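Kälin open day, Oltton: quick review of the Puria arm demo

Rating: 4 out of 5, would go again

Writing this on the train back so excuse the typing. Went Wednesday, got there just after 9, left before lunch. Free to get in but you had to register. Parking terrible. Take the train.

Quick background. We're a small packing shop in Gestville, mostly hardware kits, little bags of screws and brackets going into boxes. Been thinking about one arm for the dull end of the line for a long time now. Kälin sells and sets up the Puria, and they run these open mornings so people like me can stand there and ask dumb questions. Good idea. More sellers should do it.

Sign in and coffee first. Coffee fine, pastries gone by the time I got to them. Then a slide talk by Roswitha Bühler, who runs the demo side. Short, thank goodness. No video of a car factory. She put prices up on the second slide, which I have never seen at one of these. Base arm, gripper and a day of setup, and then a yearly support thing that is optional but you'd be silly to skip it the first year. I won't print the numbers, they said they change in April anyway.

Then the floor. 2 stations running, groups rotated. First one was stacking boxes, loud, fast, not what I came for. Skipped most of it and hung around the second, the tabletop pick and place, where Teófilo Zapata was doing the talking.

This was the good part. Slow arm, small parts, move it from one square to another. He let people call out the square. Somebody's kid picked most of them. It missed a couple of times while I was there, once on a thin washer, and he left the miss alone and showed us what the software does next. It backs up, looks again, has another go. Second try got it. I trust that more than a perfect run.

Asked him how often it misses on a normal day. He said their last long test was 2,000 picks with mixed parts and he'd happily email me the sheet. We'll see if he does.

Setup looked easy enough. You jog the arm to the corners, hit save, done. He moved the start point and redid it while talking, took less time than my coffee. The tablet screen is cluttered tho. Too many gray buttons, tiny text, and the stop on the tablet is in a different place depending what page you're on. Did not like that at all. There's a proper red button on the stand, fine, but still.
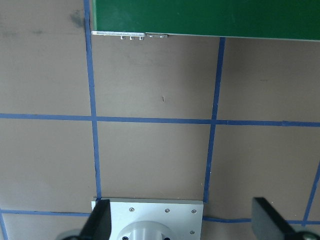
Gripper. Two fingers, opens and closes, swaps with a few screws. I asked about changing them between jobs and got the honest answer, it's a few minutes with a hex key and then you recheck your positions. If you change parts every hour that adds up. For us it's maybe twice a day so ok. There is a quick change adapter, extra money, wasn't on show.

Noise: low. Could talk normally next to it.
Speed: slow for us, they had it turned down for visitors. Asked to see it at full speed, got told after the public session, had a train to catch. Bit annoying.
Floor space: less than I expected.
Staff: knew thier stuff, no hard sell. One guy tried to scan my badge twice.

Main gripe is the crowding. One small table, a big ring of people, and if you're in the back you see shoulders. A screen overhead would fix it. Also no lunch, and the nearest sandwich is a walk, 800 meters according to my phone, uphill.

Would I buy? Not yet. Want to send them a box of our own parts first, the greasy ones, and Bühler said they'll run those if we ship them over. If they do it and send back the real miss count I'll update this.

Get there early, stand on the left side of station two.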